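Trying out the Kudero hand-held gripper kit
Student project report, Kershaw robotics course
Tuesday, June 30, 2020

What I set out to do

My project was to review the Kudero kit, a pair of grippers you hold yourself to record folding jobs that a robot can learn from later. I had the use of the Rinness hall for it, and I picked clothes because I'm terrible at folding them (my mum will confirm). The first thing I wanted to know was whether the jaws could keep hold of two corners while I stretched the cloth out. They're chunkier than I'd expected, but I got used to them quickly!

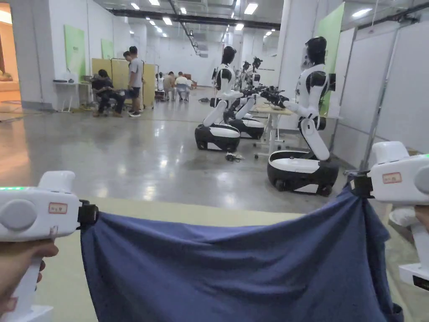
Working on the bed

Most of my recordings were done on the big bed with the green sheet. Clips along the far edge were a great help, as a sheet that creeps towards you spoils everything. I'd lay the garment near my side, take one end in each gripper and work inwards. Flat cloth is hard to pick up, so I learned to pinch a fold or a seam and go from there.
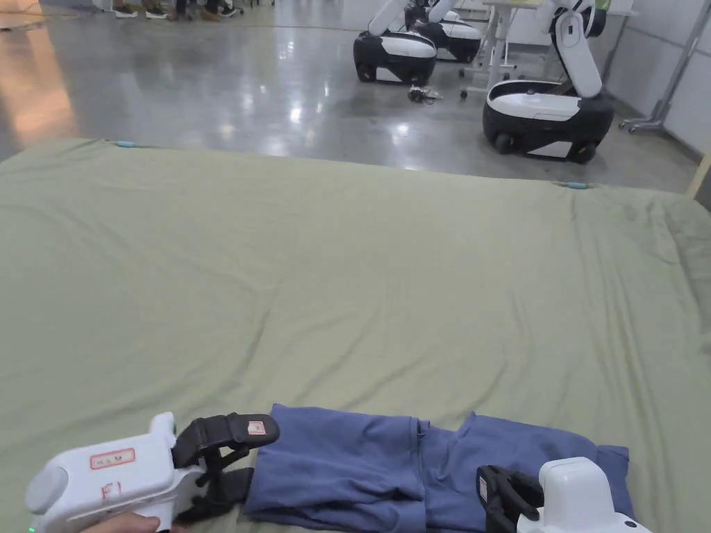
The view from the tool

This was my favourite part of the kit. There's a camera on the gripper, so you get the fingers and the cloth close up, with the whole room behind. Hems were the best thing to grab on a T-shirt, and the recording makes it easy to check where the fingers had closed.

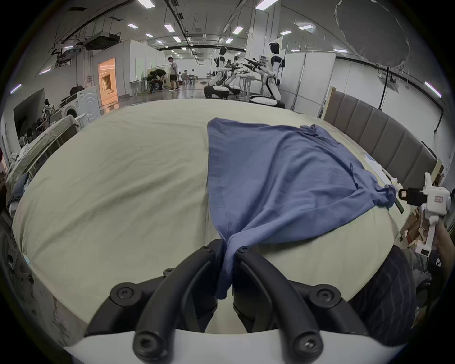
Numbers and niggles

I made 3,310 short recordings and kept 2,618. Most of the ones I threw out were my own fault, usually from letting go too early. I sorted them in Tutus, the program our course uses, and that took far longer than the folding did. My two complaints are the weight (my wrists ached by lunchtime) and the manual, where the page on pairing is a real muddle. The green light on each body is handy though, and I'd happily borrow the kit again next March for towels. 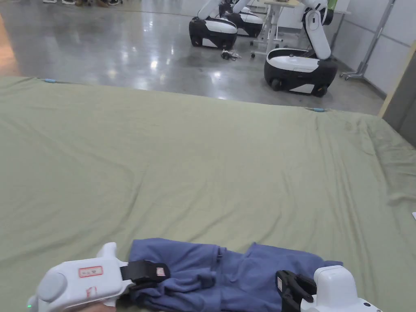 Both grippers on the garment, one at each end.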